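How to Turn a Fire Call Log Into a Local News Brief
By Markos Spanos

I love the call log. Every morning the Lavgate fire department posts a plain list of what its crews went out on, and there's almost always a story in it that people on that block are dying to read. If you'd like to write briefs for the Trotell, or start a little news page for your own town, this is the best place to begin!

What you need
A phone, a notebook, the department's public log and the number for the on-duty information officer. Save that number now. You'll be calling it a lot.

Step 1: Pick your call
Skim the whole list before you settle on anything. Medical calls at private homes I leave alone. Look for calls that blocked a street, emptied a building or sent more than two crews. "Smoke investigation, 215 Bavent Street, 6:40 a.m." doesn't look like much, but if four engines went, half the neighborhood was at the window.

Copy the entry word for word, incident number included. The officer will ask for it first (mine once had two calls on the same street within an hour, and we talked about different fires for a good five minutes).

Step 2: Make the phone call
Call after shift change, when the morning crew has had time to settle in. Give your name, your outlet and the incident number, then ask:

What did crews find when they arrived?
Was anyone hurt, and was anyone taken to a hospital?
Did people have to leave, and are they back inside?
Is the cause known, or still being looked into?
What's the spelling of your name and your rank?

Read the answers back. It feels awkward the first time and then you'll never skip it again.
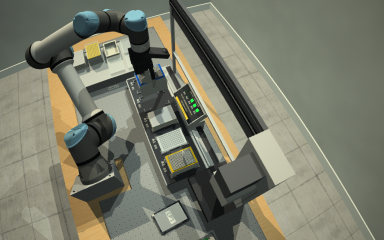
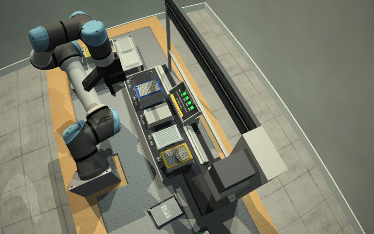
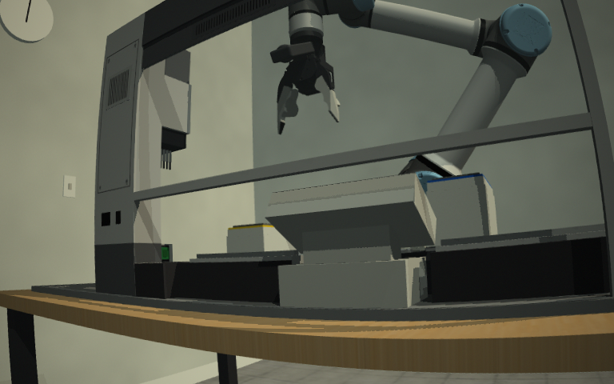
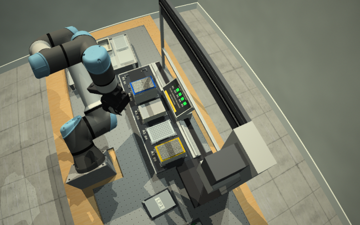

Computer renderings of a robot arm in a lab setup.

Step 3: Go and knock
If you can get there, go. Neighbors will tell you what the alarm sounded like, who carried the cat down, how long they stood on the sidewalk in their socks - the stuff that makes a brief worth reading. Ask before you use a name. Stay behind any tape, and if somebody says they don't want to talk, thank them and move on.

Step 4: Write it
Start with what happened and where. Put injuries in the first or second sentence, even when the answer is "no one was hurt." Then the time, what crews did, one good quote, and what's still unknown. Say who told you each thing. My opening for the Bavent Street call was:

"A pan left on a stove filled a third-floor hallway with smoke early this morning and sent tenants out to the sidewalk, fire officials said. No one was hurt."

Two sentences, and a reader could stop right there and be fine. I love that!

Leave out apartment numbers and the names of children. Don't guess at a cause, and be careful with "blaze" when it was a pan.

Step 5: Check and post
Read it out loud once. Check the address against your notebook, not your memory. If the cause was still open, call back in the afternoon and add a line at the top saying what changed and when.

My first brief ran 567 words, and my editor cut it to a fifth of that. She was right - aim short, and get the next one going while the log is still fresh.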